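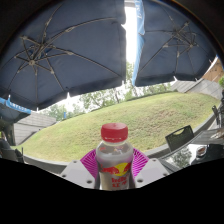
Opinion | Work and Machines

Let the visitors hold the tools

I went to the Ahonen open day in Jalcombe on a Wednesday expecting the usual. By that I mean a rope, a robot arm behind the rope, and a young man in a branded fleece telling us to mind the rope. I have been to a fair number of these days and I could give the speech myself.

There was some of that in the main hall. An arm sorted parts into trays for an hour and did it well enough. People watched for two or three minutes, took a photo on their phones and went to find the coffee. I did the same.

The better part of the day was outside, on the terrace by the grass, where they had set out tables under big dark parasols and were letting people use the hand-held grippers. You hold the thing yourself, squeeze, and two soft ribbed fingers close on whatever is in front of you. A camera on it records what you do, and the recordings are used later to teach an arm the same job. Etenesh Shiferaw, who ran the outdoor session, kept her introduction to about 9 minutes and then handed the tools round. The objects were the sort you find on any café table. I had a small plastic bottle with a red screw cap.

I picked it up badly. I came in too low and too fast, and my second go wasn't much better. By the fifth I had learned to slow down before closing the fingers and to look at the neck of the bottle instead of the label. I couldn't have told you that beforehand, and I have been picking up bottles for sixty years.

My view is that this should be the main event at every open day, and the arm behind the rope should be the side show. Most of the public argument about robots is carried on by people who have only seen them finished. They see a smooth film of a smooth machine, and they either think it can do everything or they think it is a trick. Ten minutes with a gripper cures both. You find out that an easy job is made of a lot of small decisions, and that somebody has to make them over and over before a machine can copy any of it.

Gerrit Jacobs, one of the engineers, told me the team had 2,773 recordings for table clearing and had thrown out 1,704 of them. I thought that was a terrible rate. He said it was normal for a first try, and that the rejects were mostly people rushing. I would have liked that number on a poster in the hall. What was on the poster in the hall was a drawing of a globe.

There are fair objections. Riaan Moodley, who used to work in catering and had come along with his daughter, asked whether he was being invited to train his own replacement for the price of a sandwich. It got a laugh, but he meant it, and I don't think he was given a proper answer. He was told the recordings from the day would be kept for research. For how long, and what happens if a product comes out of it, was left open. A sheet of paper by the tools would have settled it. If you ask the public to do a bit of the work, you should tell them in plain words where the work goes.

It is also slow. There were 80 of us and not enough grippers, so some people queued and gave up. Eckhard Hellwig from the visitor side said they might book slots next time. I hope they do that and don't go back to the rope.

A few months ago I went to a similar day at Eltico, where everything ran to the minute and we were not allowed to touch so much as a door handle. I remember the lunch. From Jalcombe I remember the feel of the trigger, and how long it took me to get one bottle off a table - and I have changed my mind on a couple of things I used to say quite loudly.

Munov are holding theirs in January. I have written to ask if there will be anything to pick up.

Contact us | Write for us | Back to top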